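Produce Basket Set: README

Maintained by Liya Chala for the Gebremichael collection. Last revised in November.

What it covers

Fruits and vegetables on a light wood table, and the woven basket they go into. The produce is artificial. The set holds 2,127 stills, all in the folder "table".

Items out on the table include a carrot with a leafy top, a slender eggplant, an apple, an elongated yellow fruit and two ribbed, pumpkin-like vegetables. The cucumber is labeled on its own, even when it is above the basket. 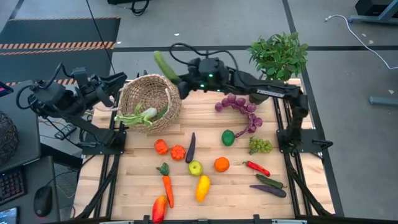

Labels

Each item gets one name and one place: table, basket or held. Stalks that hang over the rim still count as basket. Items seen through the weave are labeled only if the color is clear — otherwise use "produce, unknown".

The small potted plant is decor and has no place label. Grapes are labeled as one bunch.

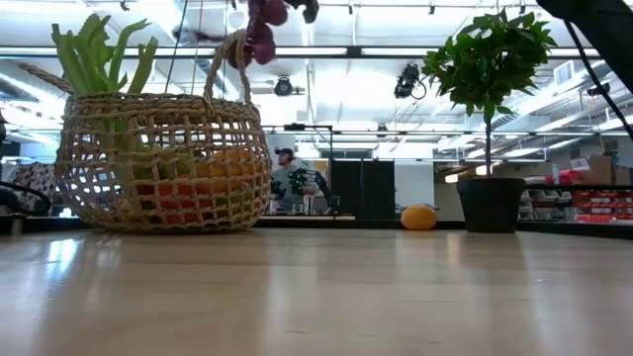 Basket with celery-like stalks, grapes above it, orange citrus fruit on the table.

Known issues

Handle labels are missing in 902 stills. Send corrections to Liya with the still number.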